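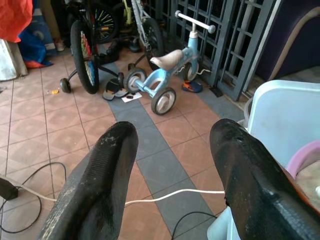
5. Checking the finger pads

Do this with the arm powered down at the Tavstead controller.

1. Wipe the left finger's ribbed pad and the right finger's smoother surface with a dry cloth. Light scuffs near the tip are acceptable.
2. Replace both pads after 2,000 cycles.
3. Open the fingers fully and run the wrist camera test. Both fingers must show, with a clear gap between them.

Caution: Keep cords out of the arm's reach – a snagged cable can pull the base over.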